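桌面整理小组 活动图集

首页 > 社团活动 > 机器人社 > 图集

本学期机器人社的桌面整理小组在Plattner楼一层的实验室活动,时间是每周六下午。小组的任务是让机械臂把散放在台面上的日常物品夹起来,放到指定的位置。这一页按练习的先后整理,每段附几句说明,给没有到现场的同学和家长看,也给下学期接手的同学留一份记录。

准备

机械臂是Unetti的教学型号,学校去年购入,之前一直用来搬积木。末端换上了Prilari的两指夹爪,腕部装了一个小摄像头,画面直接传到旁边的电脑上。换夹爪用掉了第一次活动的大部分时间,主要是线不够长,手臂转到外侧时会把接头扯松。后来把线重新走了一遍,沿着手臂用扎带固定,在关节处留出余量。

扎带不要拉到底。拉得太紧,关节转动时线皮会磨出印子。换线之后先让手臂空走一遍,从最里侧走到最外侧,看线有没有挂住。

分组

两人一组,一个人操作,一个人看画面并做记录。做完一轮交换。操作的人站在台面正前方,记录的人坐在电脑前,两边用口令沟通:左、右、前、后、下、停。“停”字优先,听到就松手柄,不管当时在做什么。

一开始大家喜欢说“再过去一点点”,操作的人不知道是往哪边。改用固定口令以后,同一个动作用的时间短了很多。方向一律以画面为准,操作者自己的左右不算。刚换过来时容易弄反,练过几轮就习惯了。

热身:软的和圆的

最先夹的是毛绒玩具和海绵块。这类东西对位置要求不高,夹偏了也能提起来,适合第一次上手的同学。之后换成网球和胶带卷。网球会滚,夹爪下降时碰到一侧,球就跑了。胶带卷立着放容易倒,平放又要考虑是夹外圈还是夹内圈。各组的选择不一样,最后都能完成。

热身阶段不计分,只记录每次失败的原因。记录表上常见的写法有“碰到了”“没夹紧”“提起来又掉”“位置看错”。我们建议多写半句,例如“左边的手指先碰到”,下一组拿到表就知道从哪里改。

杯子

纸杯看起来简单,力度不好把握。夹紧了杯身会变形,松了会滑。Prilari夹爪的力度可以在程序里调,默认值对纸杯来说偏大。有一组把力度调小之后忘了改回来,下一组夹胶带卷时总是掉,查了半天才找到原因。从那次起,每轮结束都要把参数恢复到默认值,并在记录表上打勾。

杯子里不放水。台面旁边有电源,这一条写在实验室的规定里,练习时也照此执行。

扁平物品

扁平物品是这学期花时间最多的一类,包括手机、计算器、薄笔记本和塑料卡片。难处在于它们贴着台面,手指能接触的只有一圈窄边。下降高了,手指从上面滑过去;下降低了,指尖顶在台面上,手臂会报错停下。

我们的做法是先把夹爪张开,移到物品上方,让物品的长边和手指的朝向一致,再慢慢往下放。接近台面时改成最小步距,一步一停,由看画面的同学确认两侧都留有空隙,然后合拢。
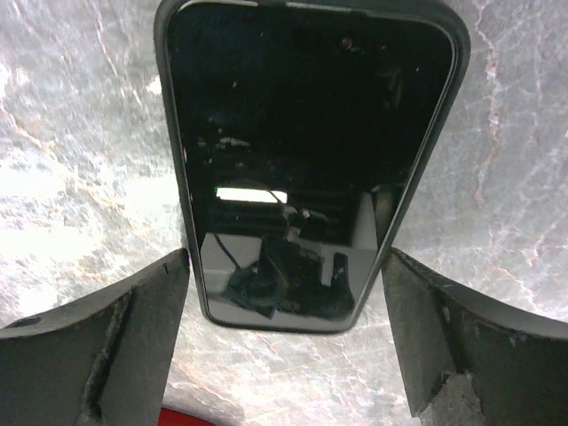

合拢的速度也要放慢。两侧手指很少同时碰到物品,先碰到的一侧会把物品推开一段,推得太快物品就会转向,夹住的变成对角。遇到这种情况,不要勉强提起来,松开以后重新对正。对角夹住的东西提到半空多半会转,放下时位置也不准。

台面的材料有影响。光滑的台面上物品容易被推动,对中时反而省力,夹爪合拢的过程会把它带到中间。换成桌垫以后推不动,只能靠操作的人一开始就对准。两种台面都要练,Trunitz比赛的规则里没有写明用哪一种。

反光是另一个问题。亮面的东西会映出灯和手臂,刚开始看画面的同学会把倒影当成实物,报错方向。解决办法是看物品的边缘,不看中间。有的同学习惯盯着一个角,用这个角和指尖的距离来判断,效果也不错。

练习用的手机一律关屏,并且套好保护壳。没有壳的手机不上台。壳的边缘有一点厚度,也更容易夹住。

卡片

塑料卡片比手机难。直接夹几乎不可能,要先用一侧手指把卡片推到台面边缘,让它伸出去一截,再从边上夹。这个动作分成两步,操作的人要中途换一次方向。到学期末,能稳定完成的组不多。

有同学提出在指尖贴一层薄橡胶,试过以后摩擦力确实大了,推卡片也容易。缺点是橡胶贴不牢,几轮下来边角翘起。这个办法留到下学期再试,需要换一种胶。

放置

夹起来只完成了一半。物品要放进画好的框里,压线算一半分,出框不算分。常见的错误是高度还没到就松开,东西掉下去弹一下,位置就变了。我们要求下降到轻轻碰到台面再松,松开以后手臂先垂直上升,再往旁边走。直接往旁边走会把刚放好的东西带倒。

物品之间的距离也要留出来。先放中间的,两边就很难下手。多数组后来改为从远到近放置,夹爪不用越过已经放好的物品。这个顺序写进了小组的操作单。

记录和回看

每轮结束后,两个人一起看一遍腕部摄像头的录像。回看时把速度放慢,停在手指刚接触物品的位置,对照记录表填写原因。现场以为是没夹紧的,回看以后常常发现是一侧先碰到。录像按物品分文件夹保存,文件名写组号和轮次,不写姓名。

回看的时间一开始留得太短,后来每次活动最后20分钟都不再操作,只看录像和写表。有的同学觉得可惜,不过记录表的质量明显比前几周好,下一次活动开始时也不用再从头问起。

校内测试

学期末按照Trunitz比赛的学生组规则做了一次校内测试。每组抽一套物品,软的、圆的、扁平的都有,限时25分钟,中途可以申请暂停一次,暂停时间照算。物品的摆放由老师决定,各组进场前看不到。

测试中扁平物品的得分差别最大。准备充分的组在这一项上用了固定流程,慢但是稳。也有组先做容易的,把手机和计算器留到最后,时间不够就放弃了。两种策略的总分接近,评分表已经贴在实验室门边,各组可以自己对照。

有一组在测试中碰到夹爪不响应,检查以后是接头松动,重新插好后继续。规则没有规定设备故障如何补时,当时按暂停处理。这一点以后要提前说清楚。

设备维护

夹爪手指是消耗件,表面会磨损。每次活动前用手摸一遍指面,有毛刺就用细砂纸打平,再用干布擦净。螺丝每周检查一次,松了用手拧紧到位即可,不要加长扳手。摄像头镜头用镜头布擦,不用纸巾。

台面上的碎屑要及时清理。小颗粒夹在手指和物品之间会划伤外壳,也会让夹爪误判已经合拢。收工时手臂回到初始位置,断电,盖上防尘布,手柄放回抽屉。

下学期安排

桌面整理小组下学期继续招人,不要求有编程基础。前几周仍然从软的物品开始,已经参加过的同学可以直接进入扁平物品和卡片的练习,并带新同学做记录。自动对中的程序已经有了初步版本,目前只能处理颜色和台面差别较大的物品,遇到亮面的东西还不稳定,需要有人接着做。

想参加的同学请在三月的社团招新时到机器人社的摊位登记,写清楚希望做操作、记录还是程序。活动地点不变,仍在Plattner楼一层。进实验室请穿不露脚趾的鞋,长头发扎起来,袖口有绳子的外套脱在门口。

需要记录表空白模板和操作单的同学,可以在实验室的公用电脑上找到,放在桌面的“整理小组”文件夹里。录像不外传,家长想看本组的录像可以在周六活动结束后到实验室来看。

机器人社 桌面整理小组 整理

返回图集列表 | 上一组 | 下一组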